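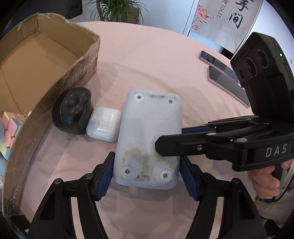 Looking after camera gear at home

Most of the wear on camera gear comes from storage and from small jobs put off too long. These are the habits we keep at Grerkano, where we shoot bands in small clubs and then clean up on the kitchen table the next morning.

Empty the bag completely after every job. Turn it upside down outdoors, shake it, and run a vacuum with the brush head along the seams. Leave the bag open overnight before you pack it again.

Blow first, wipe second. A rubber bulb blower takes off the loose grit that would otherwise scratch the front of the lens. Follow it with a soft brush, then a clean microfiber cloth with one drop of lens fluid on the cloth. Don't drip fluid on the glass, where it can run under the ring.

Wash the cloths by hand in plain dish soap. Skip fabric softener, which leaves a film. Air dry them and keep each one in its own sandwich bag.

If beer or soda gets on the body, take the battery out before doing anything else. Wipe with a cloth barely dampened with water, then a dry one. A cotton swab gets around the dials. Let it sit for 18 hours before the battery goes back in.

Sticky tape marks on light stands come off with a little cooking oil left on for ten minutes. Wipe it away, then wash with dish soap or the next strip of tape won't hold.

Straps can be hand washed in cool water. Nuno Mendes uses an old toothbrush on the ends where sweat builds up. Leather ones only get a damp cloth.

Number your batteries with a paint pen and use them in order. We have 14 and had been wearing out the same few. Charged ones go in the bag contacts up, spent ones contacts down. Cap the contacts if they travel loose.

Memory cards: format in the camera, never on the computer, and only after you have two copies of the files. Carmela Leone waits until the band has its pictures.

Silica gel packets stop working once they are full of moisture. The kind with color beads can be dried in a low oven if the packet says so. We change ours every October, when the heat comes on.

Tripod legs need a rinse after sand or salt. Extend every section, wipe from the top down, and let them dry before closing. Check the leg bolts at the same time and snug up any that have worked loose. The right hex key can be taped inside one leg.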